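J'ai une confession à faire : pendant des années, j'ai trouvé que le stand-up, c'était un truc pour les autres. Je m'endormais devant les spectacles filmés, je ne comprenais pas les gens qui payaient pour rester assis deux heures sur une chaise pliante au fond d'un bar. Et puis en mai ma sœur m'a traînée au Classide (elle avait deux places, son copain l'avait plantée, bref) et j'ai vu Hywel Gittins.

Gallois, donc. Qui joue en français. Avec un accent à couper au couteau et un carnet qu'il sort de sa poche en plein milieu d'une phrase pour vérifier un mot ! La première fois on croit que c'est un gag, la deuxième aussi, et à la troisième j'ai compris qu'il avait réellement oublié comment on dit « agrafeuse ». La salle entière lui a soufflé le mot. Il a remercié, il l'a noté, et il a repris sa blague depuis le début, avec exactement le même ton. J'en pleurais.

Le spectacle s'appelle Nudari. Je n'ai toujours pas compris pourquoi, il dit sur scène qu'il l'expliquera à la fin et il ne l'explique pas. Ça parle surtout de son père, d'une caravane et d'un concours de chorales où il a chanté en play-back pendant 9 ans sans que le chef de chœur s'en aperçoive. La partie sur la chorale est la meilleure. Celle sur les applis de rencontre, bon, je l'aurais coupée, on a tous entendu vingt fois le même sketch, et lui-même a l'air de s'y ennuyer un peu.

Ce qui m'a plu, c'est qu'il prend son temps. Il laisse des silences énormes. À un moment il boit un verre d'eau en entier, sans se presser, et les gens commencent à rire au deuxième tiers du verre. Je n'avais jamais vu ça. Je suis rentrée à minuit passé, j'ai cherché son nom sur mon téléphone dans le bus et j'ai raté mon arrêt.

Depuis, je rattrape mon retard. J'ai écouté tous les épisodes d'Emer, le podcast qu'il anime avec Iestyn Howells, et là je vous préviens, il faut s'accrocher aux deux premiers : le son est affreux, ils parlent en même temps, Howells mange des chips. À partir du troisième ça devient formidable. Ils prennent une blague ratée, une seule, et ils la démontent pendant une heure pour savoir où ça coince. Parfois c'est un mot trop long. Parfois c'est qu'ils avaient mis le chat avant la belle-mère (il faut écouter l'épisode, je ne peux pas résumer ça).

Dans l'un d'eux, Gittins raconte son pire soir, une convention d'entreprise, 614 personnes devant lui et un micro qui marchait un mot sur deux. Il a fini son texte en criant. Un monsieur est venu le féliciter pour son exposé sur la sécurité incendie.
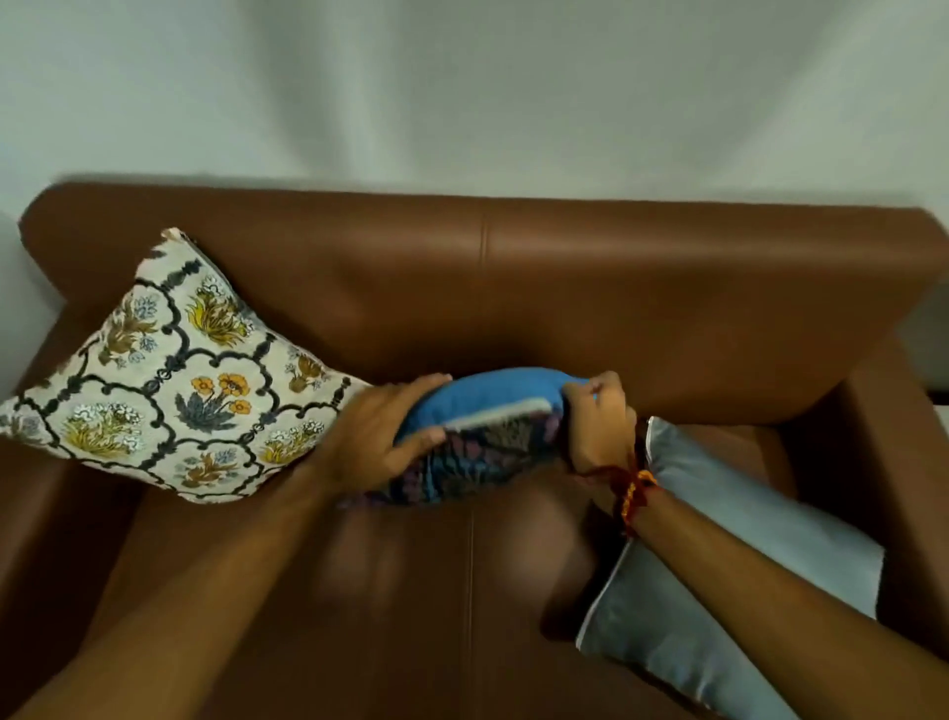 Iestyn Howells soutient d'ailleurs dans le même épisode que Gittins n'a jamais été aussi bon que ce soir-là, et qu'un comique qui n'a pas crié ses chutes devant des commerciaux qui attendent le dessert n'a pas vraiment commencé le métier. Gittins ne répond rien pendant un bon moment, puis demande s'il reste des chips.

Bon, je ne sais pas si je suis d'accord avec Howells. J'ai l'impression que les humoristes adorent raconter leurs bides, ça leur fait des médailles, mais côté public j'aime autant qu'ils soient bons le soir où je paie ma place. Ma sœur dit que je suis devenue snob en quelques semaines. Elle n'a pas tort, j'ai dit « le rythme est un peu mou » devant un sketch à la télé et mon neveu m'a regardée comme si j'avais parlé latin.

Côté pratique, pour ceux qui me l'ont demandé par message : Nudari se joue encore au Classide, à 20 h 30, et les places partent vite parce que la salle est minuscule. Prenez à gauche si vous pouvez, à droite il y a un poteau. Il est aussi question d'une date à l'Eynon, beaucoup plus grand, 409 places paraît-il, et je me demande ce que donnera le verre d'eau là-dedans. Est-ce que ça marche encore quand on ne voit pas la pomme d'Adam du monsieur ? J'irai vérifier, évidemment, j'ai déjà prévenu tout le monde que j'étais prise.

Et si vous avez d'autres noms à me conseiller, allez-y en commentaire ! Plutôt des lents, des bizarres, des gens qui racontent des histoires. Pas de sketchs sur les applis de rencontre, par pitié. J'ai commencé une liste sur le frigo, il y a cinq noms dessus et deux que je n'arrive plus à relire.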